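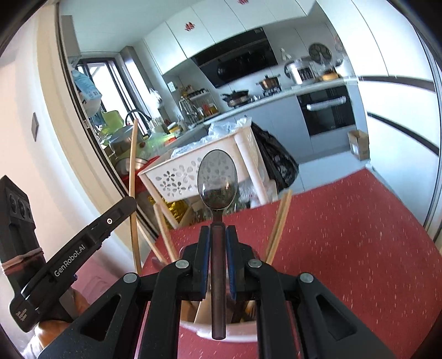
Maëlle Poirier wrote to us after the first release that she would believe in household robots on the day one of them put away her silverware without being asked twice, and that until then she considered the whole business a very expensive way of dropping spoons. We printed her note and taped it over the desk, and a good part of this README is our attempt at a fair answer to it.

Lidcombe Small Chores, version 2
Last updated August 31, 2022

What this is

Lidcombe Small Chores is a set of short recordings of people doing table and kitchen jobs with hand-held grippers. The jobs are the ones most of us do without thinking: picking up a spoon, standing a chopstick in a holder, taking it out again, turning a utensil the right way around. We picked them because they look easy and are (for a machine) still pretty hard, and because we wanted to know how far a plain two-fingered gripper can get in an ordinary home.

We recorded 3,000 clips. After review, 2,825 of them are in the release. The rest were dropped for broken timestamps or because a person's face came into view. Of the released clips, 500 are set aside as a test split, and we'd be very grateful if you left them alone while tuning!

So, can machines do it yet?

Some of it. A policy trained on the Lidcombe clips will usually pick up a spoon that lies by itself on a plain table. Put that same spoon in a holder with other utensils leaning against it and things go downhill quickly, because the fingers need room on both sides of the handle and a crowded holder doesn't offer much. A person just wiggles a finger in. Our policies have not learned to wiggle, though we have tried to encourage it.

Chopsticks are their own little world. They roll, they cross over one another, and the two ends are easy to mix up from a distance. The part we're fondest of (and lose the most sleep over) is the regrasp, where the stick has to be held upright before it can go anywhere useful.

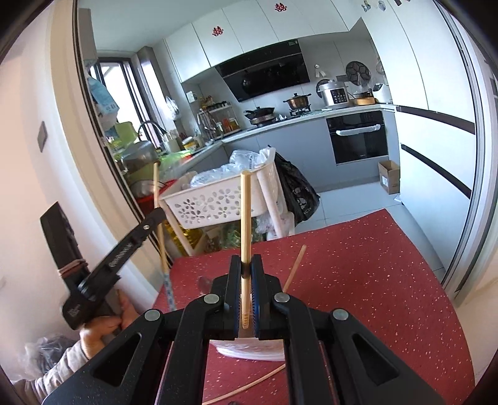
Figure 2. Chopstick held nearly upright, blunt end up; another lies just to the right of the jaws.

If you are labeling your own clips to go with ours, please mark which end is up. We left that out of version 1 and have regretted it ever since — the orientation label turned out to matter more than the grasp point for nearly everything we tried afterward.

What's in each clip

Every clip folder holds a video file, a gripper opening track, a pose track and a short text label such as "lift spoon from table" or "place chopstick in holder." Labels were written by the person who did the recording and then read over by somebody else. Where the two disagreed we kept both, in the fields label_a and label_b, so please don't assume they match.

Backgrounds were left the way they were. We know a clean gray table makes for nicer training curves, but a robot that only works on a clean gray table isn't going to be much help to Maëlle or to anybody else with a kitchen.
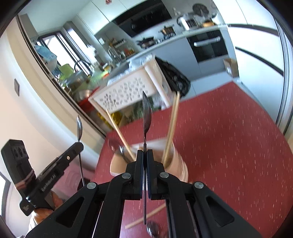 Figure 3. Metal spoon held upright, bowl down, in front of the utensil holder.

Metal utensils are the second weak spot. A thin handle gives the pads very little to hold on to, and shiny bowls can confuse depth estimates (we saw this with both of the estimators we tested, Enbridge and Valdebenito, so it probably isn't one piece of software having a bad day). Treat any depth values you compute near a spoon bowl with some suspicion.

Shop-floor use

A few people at Travside asked whether the set is any good for bench work, sorting hand tools and the like. We tried a small transfer test with 80 bench clips added to the training split, and picking up long, thin tools did get better. Anything heavy did not. There is nothing heavy in Lidcombe, so I wouldn't expect much there.

Known gaps

There is no dishwashing and no pouring. Left-handed recordings are rare. Forks and knives appear now and then but aren't balanced against spoons, and clips recorded in October use an older label format, which the script convert_labels.py will bring up to date for you.

Splits and loading

Train and test lists are in splits/. Run check_files.py once after downloading; it prints the name of any folder that came through incomplete. If you find a wrong label, open an issue with the clip name and the text you think it should have, and we'll put the fix in the next version.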